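Speaker notes: Boarding points, wayfinding and queue layout for small river cruise operators
Folke Westerberg
March 22, 2025

Opening. Keep it short. State the scope: piers, signs, check-in and boarding. Not covered: ticket pricing, crew licensing, fuel. Refer pricing questions to the afternoon session.

Operator under study is Jarnitley, a sightseeing line on the Girnura river. Six boats, open top deck, one main pier and two request stops. Departures every half hour in high season. The booking platform is Fandix, the pier signs are by Marciniak.

Slide 2. The problem. Passengers with a valid ticket who miss the departure they booked. In August the line recorded 1,061 of them. Most were rebooked on the next boat with a free seat, so the loss in revenue was small. The cost showed up at the pier, where staff spent the first ten minutes of each boarding window dealing with people from the previous one.

Slide 3. Where they got lost. Read out the three route descriptions from the old confirmation email. Pause after the second one. It directs people to "the steps by the bridge," and there are steps on both sides of the bridge and on both banks. The walk from the bus stop is 400 meters if the passenger takes the correct bank. On the wrong bank it requires going back over the bridge.

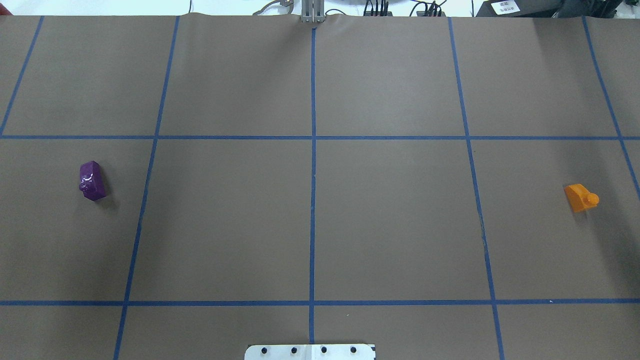 Slide 4. Queue area. Pier staff had one line for all passengers: prebooked, walk-up, groups, strollers and wheelchairs. The revised plan gives each category its own block on the pavement, with the walk-up block farthest from the gangway. Blocks are rectangular and share edges, in the manner of the blue tape lines crossing the brown paper. Shared edges matter on a narrow quay because every separate barrier takes up walking width. Mention that the block for groups has to hold a full coach party or the guide will park the overflow in front of the ticket window.

Slide 5. Wording of directions. Rules now used for all confirmation emails:

Start from one named place only, the bus stop.
Give the bank of the river before giving any turn.
Left and right are always stated from the direction of walking.
Walking time is given for a slow walker, in minutes.
Last line is the time the gangway closes, which is not the departure time.

Say the last one twice. Gangway closes six minutes before departure. The old email printed the departure time in bold and left the closing time to the terms and conditions.

Slide 6. Signs on the quay. The sign at the top of the steps must be readable from the far end of the bridge. Marciniak supplied two letter heights for the trial and the larger one was kept.

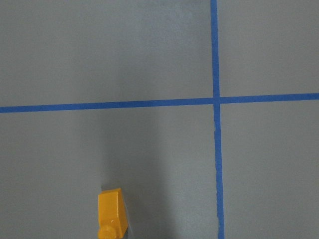
Arrow signs are mounted at right angles to the walking direction. A sign parallel to the railing is read only by people who have already stopped, and most of them have stopped to take photos. Evening departures need lit signs; reflective film alone did not work under the bridge.

Slide 7. Results. After the change, missed departures in the comparison week fell to 29. Give the caveat: it rained on two of the days and the passenger total was lower. The full season figures are not ready.

Open items. Fandix cannot yet send a different email for the request stops, so those passengers still receive the main pier text with a note at the end. Translation of the directions is under review.

Questions. Ten minutes. If asked about floating piers, the gangway angle changes with water level and the closing time may need to be earlier at low water.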